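Bottle return counter opens on Parano Street, and I went straight over

July 29, 2021

Well, it finally happened! The Drirnmont bottle return counter opened its doors this morning in the old Bhardwaj hardware store, and I was in line with two bulging bags before I'd finished my coffee. If you've been driving out to Grikell every few weeks with a trunk that smells like old soda, you can stop now.

The town first talked about this back in March, when the Grikell depot cut its hours and everybody's garage started filling up. The vote was close and the meeting was long (I stayed for all of it, my back still remembers), but they signed a lease on the Bhardwaj place and got the counter built over the summer. It's on the Parano Street side, next to the laundromat. Use the side door. The front is still papered over and I watched three people tug on it.

Ok-hee Yoo is running the place, and she was cheerful considering the line went past the laundromat by nine. She told me they took in 603 containers in the first hour, and that the sorting table was full before the second bin had even been labeled. "I thought we'd have a slow first day to learn the register," she said. No such luck!

So, how it works. Cans, glass and plastic bottles that carry a deposit get you cash or store credit at the co-op, your pick. Anything without a deposit, and that goes for a lot of imported drinks, can still be dropped off for recycling, you just don't get money for it. Paper cups are a no for now — there's a trash can by the door for those. Please rinse. Please take the straws out. Leave the labels on, they need to read them.

Babita Kushwaha from the public works office said the counter cost the town 511 dollars a month in rent and that she expects deposits left unclaimed to cover a chunk of it. I asked what happens if they don't and she said they'd look at it again next spring, so bring your bottles in, folks.

Parking is tight. There are 14 spaces behind the building and the laundromat people need some of them, so maybe walk if your bags aren't too heavy. I did not walk. I regret nothing except the leaky one.

Hours are 9 to 4, closed Sundays and holidays.
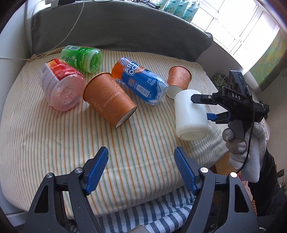

2 min read

Drink packaging comes in all kinds, like the Arctic Ocean can and the orange paper cup. If you're not sure what's returnable, ask Ok-hee at the counter. She has a list taped by the register and she'll go through it with you.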